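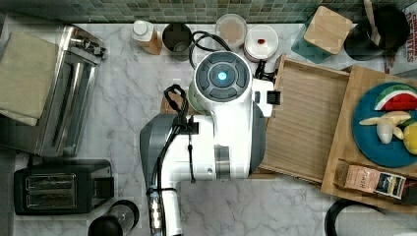
The Alleck bamboo drawer box has held my tea for three months. It feels solid and the joints are still tight. The finish marks easily -- wipe spills fast.

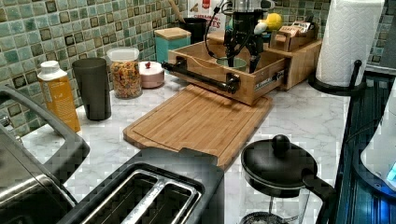
Does it fit under wall cabinets?
It fit under mine with room to lift things out.

I paid extra for the larger size and would again. Assembly is four screws. 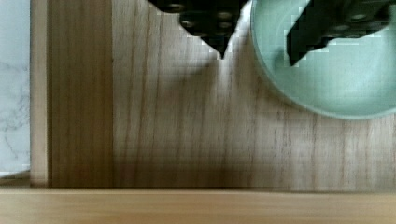 Pale green container, from close up

My one complaint is the felt feet, which came off in June.

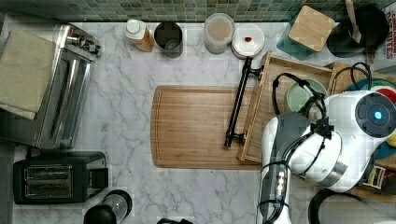
Toaster oven and toaster at the left end of the counter

Comments (2)
Haf Hughes: Mine lost its feet too.
Dušan Golob: Does Nasdale stock it?

We use cookies. Accept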